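Holdale Home / Kitchen and Dining / Table Linens

Dorden Patchwork Tablecloth
Made by Skikik
$40
In stock. Ships from our Carvalho warehouse.

Select a size: Square / Small rectangle / Large rectangle / Round (back in May)

Add to cart | Save for later

Overview

The Dorden is an everyday cotton tablecloth with a patchwork print. The patches are printed on a single piece of fabric, so there are no seams running across the table and nothing for a glass to tip on. Blocks of gray, beige and teal are divided by zigzag lines, and the blocks do not repeat evenly. Two cloths laid side by side will not line up.

Skikik makes the Dorden in a medium weight. It is heavier than the brand's summer cloths and lighter than the canvas ones. It drapes over the edge of the table without standing out stiffly, and it folds small enough for a kitchen drawer. It is not padded and it will not protect a wood finish from heat. Use trivets under pans and serving dishes. 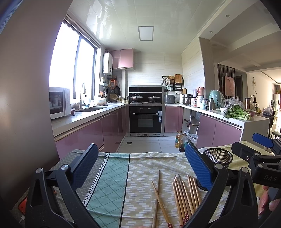 Does the teal run when you wash it? I had a red one from another store that turned all my napkins pink, and I don't want to go through that again.

Store reply: The dye is set before the cloth leaves the factory, but some loose color can come out early on. Wash it by itself the first two times. After that it can go in with other colors. We would still keep it away from white napkins.

Choosing a size

Measure the top of the table and add the overhang you want on each side. For daily use most people are comfortable with a short drop that clears the chair seats. A longer drop looks more formal but gets pulled when people sit down, and it is a nuisance with small children.

Cotton shrinks. Allow 4 percent in each direction over the first few washes. If your table falls between two sizes, buy the larger one. The sizes listed in the menu are measured before washing.

The large rectangle fits most tables with one leaf in. With both leaves in, you will see bare table at the ends.

Details

Material: cotton, plain weave
Print: one side only, with a paler reverse
Hem: double folded, mitered corners
Care: machine wash cold, tumble dry low
Finish: none (not stain resistant, not wipe-clean)
Sold as: tablecloth only, napkins sold separately

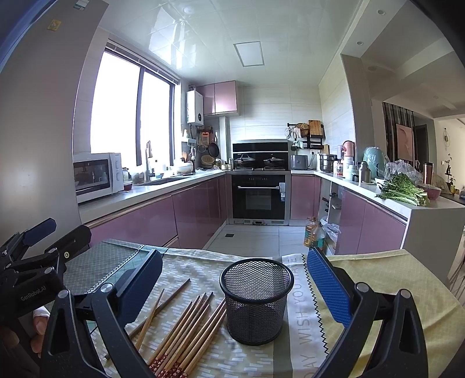 Text by the Holdale table linens desk
Filed under: Care notes, Dorden range

Washing and stains

Shake the cloth outdoors before it goes in the machine. Crumbs and grains of rice stick to wet cotton and end up in the filter.

For soy sauce, tea or coffee, rinse from the back of the fabric with cold water, then soak for 20 minutes in cool water with a little liquid detergent. Do not rub the printed side. Rubbing lifts the color before it lifts the stain, and you are left with a light patch that is harder to hide than the spot was.

Oil needs a different approach. Blot it, cover it with cornstarch, leave it while you clear up, and brush it off. Then put dish soap directly on the mark and wash as usual. Check the spot before the cloth goes in the dryer. Dryer heat sets oil, and we have not found a reliable way to get it out afterward.

Candle wax should be left to harden and then scraped off with the edge of a spoon.

Chlorine bleach will ruin the print.

Ironing

Iron on the reverse while the cloth is slightly damp. If you take it out of the dryer promptly and lay it straight on the table, the creases mostly drop out by dinnertime. A spray bottle takes care of the fold lines.

Storage

Fold it loosely, or roll it around a cardboard tube if you have one. Refold along different lines now and then, especially if the cloth is put away for a season. Hard creases kept in one place wear through first.

Shipping and returns

Orders placed before noon go out the same day. Unwashed cloths can be returned within 20 days with the paper band still on. We cannot take back cloths that have been washed or hemmed to a custom length.

Also in this range: Dorden napkins, Dorden runner, Dorden apron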